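Ticket 263 - left arm lets go of dishes partway through the move
Project: Gilbert (two-arm sink rig, shared workshop kitchen corner)
Opened by: Marietjie Hlongwane
Status: open, again

Summary: left gripper closes on a dish, reports a good hold, then the dish slips before it gets to where it's going. Right arm on the same job mostly fine. Barry marked this fixed on Tuesday. I don't think it was fixed. I think it had a good evening.

What was tried before I took the ticket over:

- New finger pads, left hand only. Better for a day.
- Grip force raised from the default to the next step up. No change I would swear to.
- Grestley firmware reflashed on the left wrist. The release notes say "improved grasp stability" and nothing else, so I can't tell what it was supposed to improve or how they measured it.
- Power supply swapped with the one from the right arm. Same fault, same side.

Barry's closing note says "132 cycles, no drops." I went through the log. Most of those cycles are the left arm moving with nothing in the hand, because the dish check was switched off to speed things up. An arm holding nothing doesn't drop anything. Reopened.

Setup for my runs: dish check back on, both arms mounted where they always are at the front of the counter, speed at the stock setting. Left arm takes the orange plate on the counter, right arm works in the sink. I left the power strip and adapters where they were. Noémi wants them moved away from the sink and she is right, but if I move them now and the fault goes away I won't know which change did it. They move when this ticket closes. Faucet stays off until then.

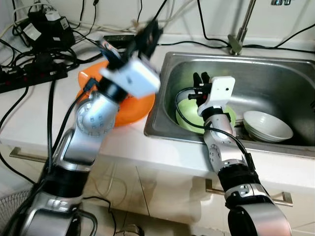
First thing I wanted to rule out was the two arms upsetting each other. The theory in the group chat was that when the right arm loads up in the sink, the supply sags and the left hand goes soft. It's a nice theory and I've heard it since May without anyone putting a meter on it. So I put a meter on it. Supply held steady with both arms moving, and it held steady with the right one pulling on a bowl. There's no sag. Please stop buying power supplies.

Second, the cable. The lead on the left arm runs down the outside and I suspected it was getting tugged at full reach. Taped it with more slack at the wrist and reran. The slip came back on the fourth try. I'm leaving the slack in, but I wouldn't call it a cause.

Third, the "good hold" message. The Gakach plugin decides the hold is good when the fingers stop closing and the motor current goes over a threshold. Ours was set to 400. Whoever picked that number did it with a mug, going by the old config comments. A plate rim is thin and sloped, and the fingers can jam against it at an angle and pass 400 without having any real grip. I pushed on the rim with the fingers half closed and got "good hold" every time.

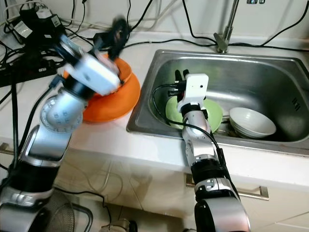

Left gripper at the rim of the orange plate, right hand in the sink with the green dish.

Changes made:

1. Hold check now wants finger position as well as current. If the fingers stop too wide for a plate rim, it counts as a miss and backs off.
2. Left approach angle lowered so the fingers come over the rim instead of shoving at it.
3. Log now records whether the dish check was on. It should have done this from the start.

Result so far: fewer false holds, more honest misses. The arm retries more often and looks worse doing it. I have not closed the ticket and I'd ask that it stays open until it has done a full session with dishes, check on, with someone other than me reading the log.

Still not explained: why the right arm gets away with the same threshold. It could be the shape of what it picks up, or it could be wearing its pads more slowly. The vendor page for the Prirer hands claims 3,000 grasps per pad set. I'd like to know on what.

Comments (4)

Barry Rowbotham
Fair on the dish check. I still think the pads are half of it. Try the old ones with your new settings before you rule me out.

Marietjie Hlongwane
Will do. Old pads, new settings, check on. Put them in the drawer under the counter please, with a label this time.

Mayuree Chaiyaporn
Does the wider-stop rule break bowls? The rims are thicker on some of ours and I'd hate to have it refuse everything that isn't a plate.

Fatima Sithole
It might, I had something like that on the bench rig at home. I ended up with a separate limit for each dish type. Tedious to set up but it did stop the refusals. Can send the config tonight.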